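Recording Demonstrations at the Sink Station

This page covers how to record teleoperated examples for the Hunix policy on the two-armed robot. It assumes you have finished the Tanier operator setup and can log in to the recording machine. The views used are the head camera and the wrist cameras.

Head view, then a wrist view:
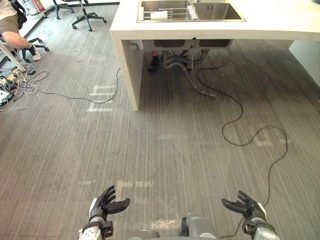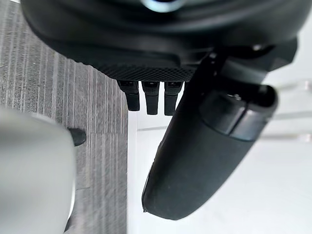 Page last modified: April, by Stela Voicu

1. Check the views

Open the preview window before you enable the arms. In the head view, both hands should be visible with the palms open, and the sink should be in the upper part of the picture. If one hand is missing, re-home that arm. Do not tilt the head to compensate. A changed head angle makes the session useless for training with the older ones.

In the wrist view, part of the hand always hides the background. This is normal. Check only that the stream updates when you move the wrist.

2. Check the floor

Cables on the carpet are allowed, but they must not be within reach of the hands at rest. Keep chairs behind the counter line. People may stay in view if they sit still during a take.

3. Set the session name

Use the task, the operator's initials and a running number, for example rack_gc_701. Do not reuse a number, even if the earlier take was deleted. The Llanos indexer keys on this field and will overwrite without asking.

4. Record

Start every take from the open-hand pose. Press the left pedal, wait for the tone, then move. Typical takes last 14 seconds. Anything over 11 seconds is kept; shorter takes are dropped by the filter unless you set short_ok.

Move at one steady speed. Pauses are the most common fault we see -- the policy copies them, and it will stop above the rack for no reason. If you lose your grip on an item, go on and pick it up again in the same take. Recoveries are wanted. Fulvio Cirillo's first batch had none, and the model trained on it could not deal with a dropped sponge.

Return to the open-hand pose and press the left pedal again. The right pedal discards the take.

5. Vary the start

Change the item position after each take. Change the item itself after every 7 takes. Leave the rack where it is unless the task sheet says otherwise.

6. Label

Mark each take as success, recovery or fail. Keep the fails. They are used for the value model and are left out of imitation training by default. Free-text notes go in the comment field, in English, one line.

7. Upload

Run the sync script from the recording machine, not over the laptop link. Takes recorded before Monday morning go into that week's training run. If the script reports a clock mismatch between head and wrist streams, stop and tell Thomas Lo Presti -- do not trim the files by hand.

Known issue: after a restart, the left and right wrist streams may be swapped. Wave one hand in the preview to check. A fix is on the Fultetlow branch but has not been merged.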